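Boletín de octubre

Ordenar la cocina cuando todo está en uso

En el número anterior prometí escribir de la cocina, y cumplo ahora con un poco de retraso. Zulmira Correia me pidió consejos para una cocina donde se guisa cada día y donde la encimera se llena sola. Yo empiezo siempre por las bolsas, porque ocupan mucho sitio y pesan poco. 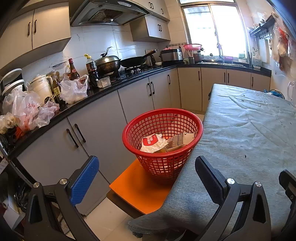

Club de Orden Doméstico Poltmont · Sección Cocina

Mi método es sencillo. Primero se juntan todas las bolsas de plástico que están sobre la encimera y se separan las que todavía sirven. Las compras que quedaron dentro de su bolsa se sacan y se guardan en el armario el mismo día. Después miro las botellas: la salsa que se usa a diario puede vivir cerca de los fogones, las otras van a un estante.

También recomiendo tener una cesta abierta a la altura de la mano mientras se recoge. Una cesta roja de rejilla, puesta sobre un asiento junto a la mesa, es suficiente para los papeles y los envases pequeños, y así no se camina tanto.
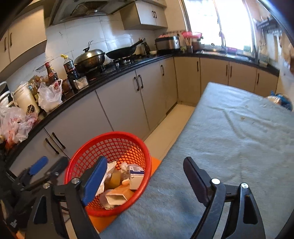
Cuando la cesta tiene bastante, se separa el papel del plástico y se vacía. Julián Carrasco lo hace antes de cocinar; yo prefiero hacerlo después. Luego toca la mesa: si está cubierta con una tela, conviene retirarla con las migas dentro, sacudirla fuera y lavarla cuando tiene manchas.

El wok y la sartén pueden quedarse en la cocina de gas si se usan todos los días. Milagros Tejada no está de acuerdo y guarda los suyos en el armario bajo.

En el próximo encuentro hablaremos de los cajones. Las preguntas se pueden enviar a Olga Montoya.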